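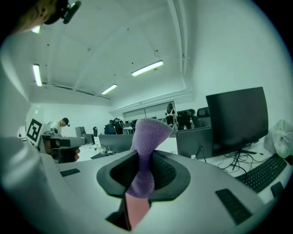
How do you keep shared desks clear when nobody owns them?

We moved to shared desks in July, in one open room on the second floor of the Ornton building, and I have somehow become the person who minds about the desks. They are long and white and they show everything. The trouble is small stuff. A person sits down with a keyboard and a monitor, does a day's work, and leaves behind one little see-through item on the desk in front of the screen, right beside the black keyboard, where it becomes part of the furniture. Nobody throws it out in case it matters. Somebody else's tape joins it the next day. By the end of the week there is a colony.

What we've tried so far:

A sign. It said please clear your desk. It was left on a desk, and it took me a while to see the problem with that.

A basket by the door for lost things. It's full, and has been full for months. People now put things next to the basket.

Asking nicely on Monday mornings. This works until lunch.

I have 260 dollars to spend and can't change the desks, drill into anything, or put up shelves, per the lease. The room has no drawers at all. Whoever picked the furniture at Skillmont evidently pictured a workforce without pens. I can get lockers approved next year, maybe, if I fill in a form I haven't been able to find.

The other half of it is cables. The monitors stay put but the laptops come and go, so there is always a charger lying across somebody's part of the desk and then hanging off the edge, waiting for a knee. I'm not after a show home. I'd like to be able to wipe a desk down without first holding an inquest.

Posted by secondfloorwest
Tags: office, shared desks, clutter, cables
Marked as solved (sort of, see comments)

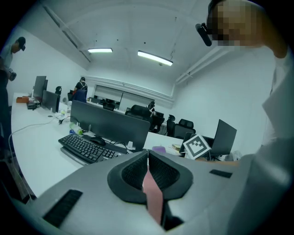 papertray_gospel
Accepted by the person who asked

You need two things, a place for stuff to go tonight and a date when it leaves for good. You have half of the first one and none of the second. A lost property basket with no end date is just a slower bin.

This is how we run it, in a room with a similar lack of drawers.

Get shallow trays, one for each seat. They should be small enough that a sweater won't fit. We use the Gollula ones because they stack and were cheap, but a baking pan would do it. At the end of the day whatever is loose at your seat goes in your tray and the tray goes on a cart. Keyboard and mouse stay with the monitor. Everything else is cargo.

Anything on a desk after the last person leaves goes into the one basket. Put a strip of masking tape on the front with the day the basket gets emptied. We do Friday. On Friday at four, one message goes out to everybody with a picture of what's in there, and at five it's gone. Drinks bottles go straight away, no message, no hearing. The first week you'll get angry mail about a pen. Hold firm about the pen.

Empty your current basket first, this week, before you announce anything. If you start a new rule on top of an old heap, people will assume the heap is the rule. I did it on my own after hours and I'll say only that it included a single shoe.

For the cart, get something with wheels that fits under the end of a desk when it isn't in use. Ours was 70 dollars from Begović, the office surplus place, and one wheel has opinions. Measure before you go. Ours is 24 inches wide and I would not have wanted it any wider, as it has to get between the backs of the chairs and people do not tuck their chairs in. That is a separate page on this site and it has over 80 replies, none of them helpful.

Cables: buy the stick-on clips, the kind that hold one cable each, and put them on the underside of the desk near the back. Check that your lease allows adhesive. Mine was silent on the point, and I took that as a yes. Then leave one charging lead per seat permanently clipped, with only enough sticking up to reach a laptop. People stop bringing their own when there is already one there. They'll still bring their own for the first two weeks, out of loyalty.

Don't use cable ties for this. You will have to cut every one of them the first time a monitor gets swapped, and you'll be doing it on your back with a flashlight in your teeth.

Comments

secondfloorwest: The trays are a good idea. Does each tray get a name on it? Seats aren't assigned.

papertray_gospel: Names on trays, yes. Tray belongs to the person, seat belongs to whoever got there first. Use tape for the names, as people leave and the trays don't.

lidless: We tried names. Two people had the same initials and it went on for a month. Write the whole name out.

mugwarden

Just make a rule and enforce it. Worked at my last job. If it's on the desk at six it goes in the trash. People learn.

Comments

secondfloorwest: What happened the first time it was something that mattered?

mugwarden: It was somebody's hearing aid battery so we changed it to seven.

lidless: I'm not sure that was the part to change.

north_stairwell

I'd go at it from the other end. People leave small things on desks when the small things have no home during the day, either. You said no drawers. Fine, but you can have one shared supplies spot, and I mean one, on a table that isn't a desk. Tape, scissors, pens, wipes, batteries, the spare mouse. If the wipes are within reach, people wipe. If they are in a closet down the hall, people think about wiping and feel they've done their bit.

Some things I'd add to the long answer above, which I mostly agree with:

Buy lidless containers. A lid gets things put on it.

Put the wipes at the end of the supply table nearest the exit. People clean on the way out if they clean at all.

Leave a bit of desk that is allowed to be messy. We have the far end of one row set aside for whatever is halfway done, and the rest of the desks got better the week we did that. It looks terrible. I have stopped walking past it.

Wipe the desks yourself for the first two weeks. I know. But a white desk with one ring on it gets another ring, and a clean one goes for days before somebody has the nerve. Use a damp cloth and a drop of dish soap. The strong sprays left ours with a dull patch shaped like Ohio. Lift the keyboards when you do it, and turn them upside down over the trash first. Do this on a day when you haven't got lunch plans.

On cables, I'd pay for the longer leads. A short one gets pulled tight across the middle of the desk, while a long one can go round the back behind the monitor, where it is merely ugly. Run the spare length toward the wall side. Anything that drops over the front edge gets caught by a chair arm sooner or later, and then the laptop follows it down.

Comments

papertray_gospel: Agree about the messy end. We have one too and pretend we don't.

secondfloorwest: Update for anyone who finds this. Trays bought, cart bought, clips on. I emptied the basket and found my own scarf in it, plus a key that fits nothing in the building. Desks have been clear three evenings out of five. The sign is still going around and was last seen in somebody's tray, so I suppose it has been put away properly.

lidless: What did you do with the key?

secondfloorwest: It's in the basket. It has until Friday.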